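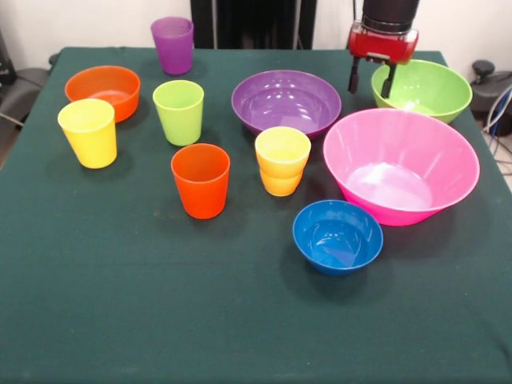 Home | Tickets | Knowledge Base | My Account

Sponsor loop stops on the perimeter boards after halftime

Print this ticket | E-mail this ticket

Opened: 16 Dec 2020
Product: Zanisent Board Player
Site: Movton Arena
Status: Closed

Good morning. I am responsible for the LED boards at Movton Arena, on the side of the club. Since September we show there the loop of our shirt sponsor Arnura, together with the smaller partners. In the first half everything plays well. When the second half begins, the Arnura clip appears one time and then the boards on the east side stay on the club crest until the end of the match. The west side continues normally.

It happened now in 3 home matches. The contract with Arnura gives them a fixed number of minutes per half, so I must report each missing minute to them and I would like very much to stop doing this.
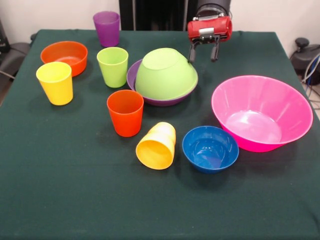

What I have tried

1. Restarted the east player during halftime. The crest came back at the same moment as before.
2. Exchanged the network cable between the east and west players. No difference, the problem stays on the east.
3. Exported the playlist again from the planning tool and loaded it on both players.
4. Played the second half list on an empty stadium, in the afternoon. It ran for 300 seconds without any fault, then I had to give the control room back to the sound technicians.

After the fourth point I was thinking that the fault depends on the clock, as the test was made outside of match mode.

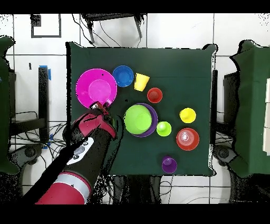 In match mode the player takes the time from the scoreboard, and our scoreboard starts the second half again from zero. The older player on the west has a setting to ignore this. I did not find the same setting on the east one, and the manual speaks only about basketball.

The log file of the east player is attached. It has about 4,000 lines, and the same warning "slot expired" is repeated from the moment of the kickoff.

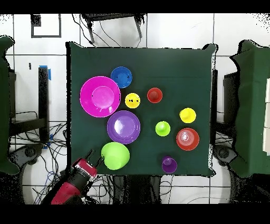 Zanisent Support wrote: Thank you for the log. The east player is on version 11 and it reads the second kickoff as a time in the past, so every sponsor slot is treated as finished and the fallback picture is shown. Please open Match Mode, then Clock Source, and change "Continuous" to "Per Period". Save, and load the list again.

I found it, it was under the second tab. I have made the change and I simulated both halves with the scoreboard connected. The Arnura clip and the Nông clip played in the correct order on both sides, and the warning is gone from the log. One small question remains: does the setting survive an update of the player?

Zanisent Support wrote: It does, unless you choose the factory reset. We recommend to export the settings file first.

The export is saved on our drive. You can close the ticket, and thank you for the quick answer.

Contact Support | Copyright Zanisent | Back to top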